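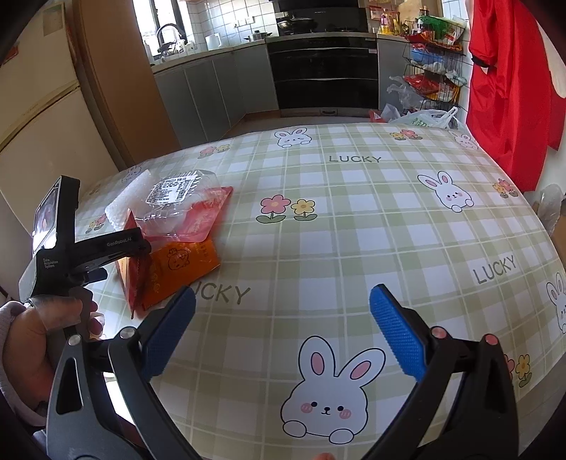
Search stories Type and press enter

The Number 68 to Varholm

By Anežka Kubíček
Monday, May 13, 2024

My uncle Vojtěch left me a boat. I should say straight away that I can't swim, I get queasy on a pedalo, and I live four hours from the sea. But there it was in the letter, one boat, name of Trnka, moored at Varholm, and a key taped to the bottom of the page.

So I took a day off and got on the bus, the number 68, which goes all the way round the headland before it gives up and drops you by the harbour wall. I'd packed a cheese roll and the wrong shoes. The driver asked if I was up for the weekend and I said no, I've come about a boat, and felt very grand saying it – like someone with a solicitor.

The harbour office was a hut with a heater in it. The man inside had a ledger open and a mug balanced on the ledger.

"Brabec," I said. "Vojtěch Brabec. He was my uncle."

"Trnka," he said, and looked at me over his glasses for quite a long time. "You'd better come and see her, then."

I'd pictured something with a sail (I'd pictured myself in a striped top as well, if you must know). What he took me to was a green rowing boat, upside down on two trestles behind the fish shed, with a geranium growing in a pot on top of her.

"She's not moored," I said.

"Not since the winter of the big storm, no. He still paid the mooring, mind. Came every March, regular. Paid his 156, sat on that bollard, ate his lunch, went home."

"But what did he do with her?"

"Watered the geranium."

Well, I didn't know what to say to that. My uncle was a man who ironed his tea towels. He worked at Neller's selling floor tiles and he told us, every single Christmas, about his sailing. The wind off the point! The seals! The night he'd had to put in at Zendale in the fog, with one oar and half a bar of chocolate! We used to beg for that one, my cousins and me, and every year there was a bit less chocolate.

"Did he ever go to Zendale?" I asked.

The man scratched his neck. "Zendale's up a hill," he said. "There's a garden centre."

I laughed so much I had to hold on to the boat. Then I wasn't laughing, quite, and he went off very tactfully to look at a rope.

I ate my roll on the bollard. It was cold and there was a smell of diesel, and a gull stood a yard off and stared at me the whole time. After a bit I got the key out, because I'd only then thought to wonder what you'd lock on a rowing boat. I got down on my knees in my good trousers and looked underneath, and there was a tin box chained to the seat.

It took some wiggling. Inside was a tide table ten years out of date, a pencil, and a bar of chocolate with five squares left, gone white with age and folded up neatly in its foil.

The man came back when I was brushing my knees.

"You'll be wanting to sell her," he said.

"How much is it to keep her?"

"Same as it was for him."

I looked at the geranium, which could have done with a drink, and asked him where the tap was.

Last updated: two days after posting, to fix a spelling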